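Kitchen and Workshop Tips: Automated Arms and Countertop Microwaves

Pletach Household Advice Service
Tip sheet 13, revised after the door-release fault

Microwaves are among the first appliances that owners of bench-mounted arms ask them to operate. The task looks simple, and for the most part it is. The advice on this page has nevertheless been revised following a fault at the Trerkaddale test kitchen, in which an arm continued to push a door-release button after the door should have been free to open. The button jammed in its recess, the arm did not register the resistance, and the oven was moved backward on the table until a member of staff used the stop switch. No one was hurt. The latch had to be replaced.

Readers who use an arm for kitchen work are asked to go through the points below before the next session, including those whose equipment has given no trouble.

Why the door button is a weak point

A release button on a compact microwave is made for a thumb. A person feels the click and lets go. An arm that has been told to travel a set distance will travel that distance, and if the oven has shifted toward it, even slightly, the last part of the movement becomes pressure on the latch. Repeated over many openings, this wears the spring and can crack the plastic around the button.

The Trerkaddale log showed 3525 presses on one oven before the fault. Inspection had been due at 1000 and was missed. The first note of a "slow return" on the button appears at press 577, and it was not followed up. 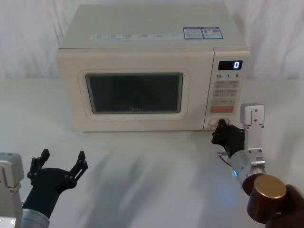

Photo: Pletach Household Advice Service / Trerkaddale test kitchen

With the fingertips at the button at the foot of the control panel, very little room is left for error. The button sits low, close to the table, and any part of the gripper that hangs beneath the fingers may touch the tabletop before the button has been fully pressed. In that case the arm can report a completed press when the door is still latched. A second command is then sent, and a third, and the force builds on the same small piece of plastic.

Before starting

Unplug the oven and press the button by hand ten times. It should come back fully each time. A button that returns slowly is to be treated as faulty, and the arm should not be used on it.

Place the oven on a level table and fit non-slip pads under the feet. A cloth or sheet laid over the tabletop must not run under the oven, as it will allow the whole appliance to slide.

Mark the position of the front feet with tape. If the oven has left its marks, stop and set the arm's starting point again.

Make sure the door has space to swing fully open, and that the second arm, where there is one, is parked outside that space. An idle arm with its gripper open is easily forgotten and is in the worst possible place if the door comes round quickly.

Leave all ventilation openings clear. Curtains and hanging fabric should be kept well back from any oven that is going to be run.

Check the display. It should show no remaining time before the door is opened. Do not let an arm open the door during heating, even though the oven is designed to shut off.

Setting the press

Use the lowest force that opens the door. Begin at the bottom of the range and raise the setting one step at a time, by hand control, with someone at the stop switch.

Set a time limit as well as a distance limit. One second of contact is ample for most compact ovens. If the door has not opened, the arm should back away and wait for a person. Automatic retries should be turned off. It was the retry setting, left on from an earlier task, that turned a sticky button into a broken latch at Trerkaddale.

Fingertips should be clean and covered with a soft pad. Bare metal or hard plastic tips mark the button and tend to slip sideways into the gap at its edge. The Sternier pad sleeve was fitted to the test kitchen arms after the repair and is changed monthly.

Keep loose cable away from the front of the oven. A loop near the wrist can catch on a door corner. Tie it back along the arm, with enough slack for the wrist to turn. 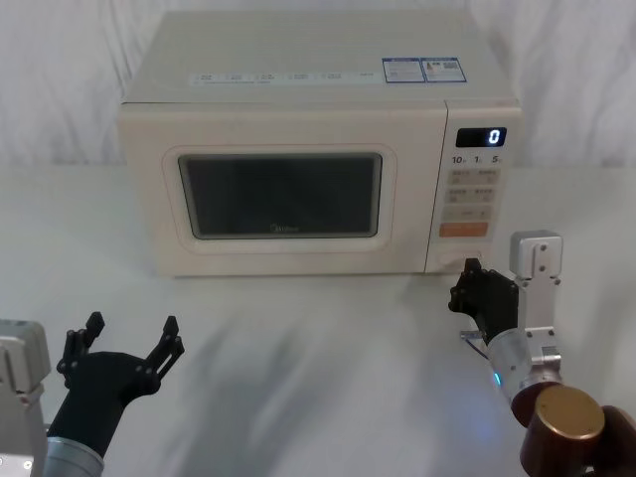

Olumide Nwachukwu wrote to us after the first version of this sheet appeared to say that the time limit had been of little use in a home kitchen. "My Effiong controller counts the second from the start of the movement, so it was backing off before it had touched anything. I spent an evening blaming the oven. Please tell people to check when the clock starts." The point is accepted. Owners should find out whether their controller measures from the start of travel or from first contact, and set the limit to suit. Where the manual is silent, try the movement against a cardboard box and watch.

If the button sticks

Stop the arm at the switch. Do not use the software pause, as some arms continue to hold pressure while paused.

Unplug the oven before touching it. Move the arm clear by hand control and only then look at the button.

Do not pry at the button with a knife or screwdriver. Do not run the oven to see whether it still works. A door that closes without latching properly must be treated as unsafe, and the inside of a microwave should be opened by a qualified repairer only, as parts of it can hold a dangerous charge after it has been unplugged.

Write down the press count, the force setting and whether the oven had moved from its marks. The repairer will ask for the first, and the arm's supplier will ask for the other two.

Sheet last revised Aug 6, 2022. The next review is planned for October.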